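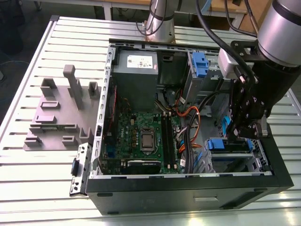
Notes for the open day talk, Pemden branch, 16/10/2019

Start without the slides. Say hi, say thanks to Ans Kramer for the room and the coffee, and ask who has ever opened up a computer at home. (Wait for hands. Then ask who got it back together!)

So I went to the open day at Malby this spring, mostly for the disassembly demo. I'd read the Ornora write-up twice and I still couldn't picture it. Old desktop computers, robot arms, and the job is getting the parts out without wrecking them. I got there early and grabbed a spot right up against the rope, and I stayed so long I missed lunch.

Tell the story about the parking lot here if people look awake. Skip it if we started late.

What I want everybody to get is how fussy an old PC is. You or I reach in, feel for a latch, wiggle it, and swear a little. The arm has to know where that latch is, and then there are the cables, which never sit the same way in two machines. Aarne Hämäläinen ran the demo and he said cables are the thing he complains about most at dinner. I believe him - I asked one question about cables and got 12 minutes.

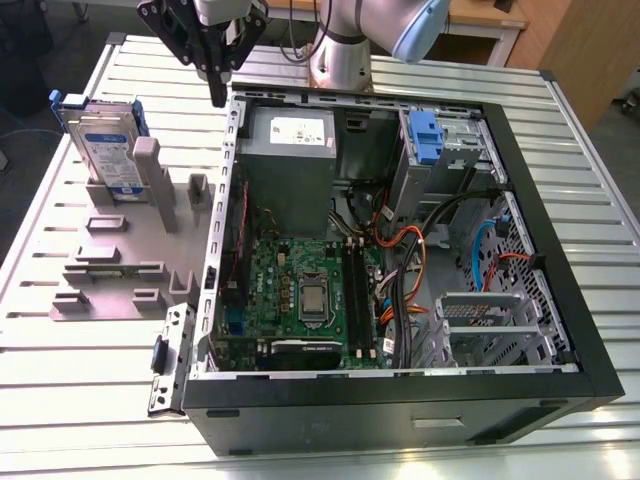 Drives are the part I'd spend time on. They ride in those blue plastic carriers, and it's such a good piece of design for a person with two thumbs. Squeeze, slide, done. Now do it with a gripper! Mime this, it gets a laugh.

Then the fixture next to the case. I walked right past it at first and Aarne called me back. It's a tray with slots and posts so a part can be set down in a known spot. He told us they're on version 32 of it. Thirty-two! I have never made 32 versions of anything, and that includes this talk.

Somebody will ask about the cost. I don't know, say so, and point them to the Mäkelä handout (159 copies on the table by the door, please take one so I don't have to carry them home).

Somebody will also ask if it's faster than a person. I asked Aarne the same thing and he just grinned and said come back next April. I'm going, and there's room in my car for three if you don't mind the radio.

Questions, then lights up. Remember to give Ans the clicker back.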